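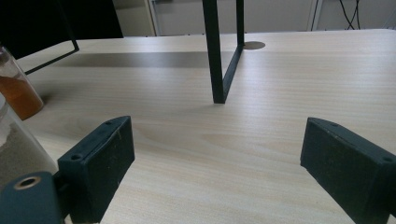
Photo: Grolura

Spice jars and shelves: your questions

Do the jars have to be glass?
No. We like clear glass for ground spices so the level shows from the side.

Will a two-tier shelf stand on a wooden table?
Yes. Put felt under the legs if the top scratches easily.

What goes on the upper tier?

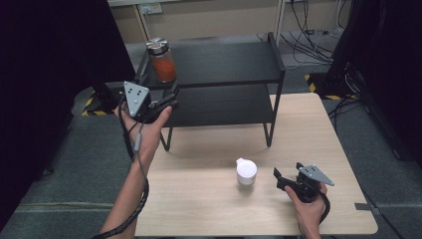
Whatever you reach for most. Keep refills on the lower one.

How often should I wipe the shelf?
Every 7 days is plenty. Use a damp cloth and dry the legs.

Can I order extra lids?
Yes, in packs of 8.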